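I finally made it out to the Valtthorpe open day in May, after missing it two years in a row, and I spent most of my time there at one bench. So consider this a review of one bench. The Skondex is a tabletop robot cell for putting desktop computers together and taking them apart, sold by a small outfit called Dellex, and I'd been curious about it ever since Rodica Buzatu wouldn't stop talking about it at lunch.

Some background on me – I run a refurb shop. We take in old office towers, swap whatever needs swapping, and send them back out. It's fiddly work and my thumbs hate me for it. So when somebody says a robot can seat memory, I want to be standing close enough to hear the click!

They had demo slots through the afternoon and I got the one at 2, which was packed. Ragnvald Granström was running the bench, and he was very patient with a room full of people who all wanted to talk at once (me included, sorry). The deal is that you lay the tower on its side with the panel off, put your parts in a gray printed holder next to it, and the arm works from there. Each part has its own spot, so the processor goes in a little square pocket and the memory lies down in a long slot. I loved that holder more than I expected to. We use an old muffin tin.
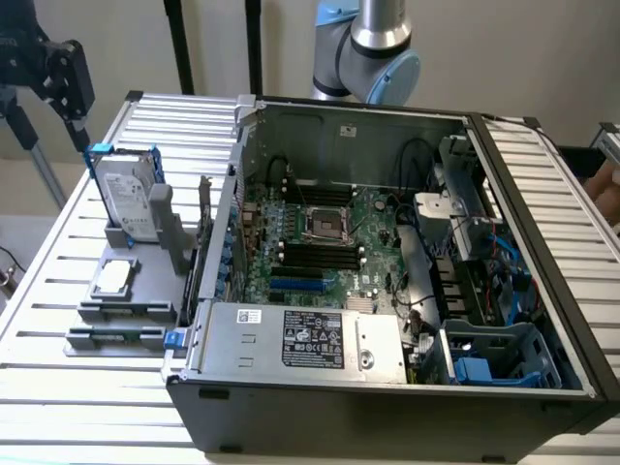

The memory run was the best part. The arm picked up the module, took its time lining up, and pressed. First try it went in crooked and the thing stopped itself, backed off and went again, and the second time it seated fine. I was more impressed by the stopping than by the seating, because I've got a new hire who does not stop. Start to finish that took 178 seconds, which is slow. I can do it in ten. But I can't do it all night long while I'm asleep, so okay, point taken.

The processor I'm less sold on. It got set down in the socket very gently, lovely to watch, but Ragnvald lowered the bracket by hand. When I asked, he said closing it is on the list for the next release. Cables are a flat no for now. You plug those in yourself, and if you've ever fished a drive cable out from under a cage you know that's the part I'd pay to get rid of.

Setup looked pretty friendly. The worktable is slotted aluminum, so you can bolt the holder down wherever you like, and teaching it a new case is mostly nudging the arm around and saving spots on a screen. Rosemarie Sperling from our shop tried it and had a drive pickup saved before her coffee got cold. The menus are ugly and the text is tiny, bring your glasses.

Price is 933 a month on a lease, with the holder files included so you can print your own. For a shop our size that's a stretch. If you see the same two or three models of tower all day, I think it could earn its keep – we see everything under the sun, so I'd be re-teaching it constantly. I'm giving it three and a half stars and I've put my name down for the trial anyway.

Parking at Valtthorpe is still terrible, by the way. Go early and use the back lot.

Comments

Radymyr Fedoruk
Was at the same demo, I was the guy asking about screws. Did you ever get an answer on that? I had to leave for my train.

Liên Vương
We had one on trial at Stasiv last year and ran 282 machines past it. Memory was solid once we slowed the approach down. Drives were hit or miss until we reprinted the holder a hair looser. Ask them for the newer holder file, it helps a lot.

Rosemarie Sperling
My coffee was already lukewarm, let's be fair. And the muffin tin stays.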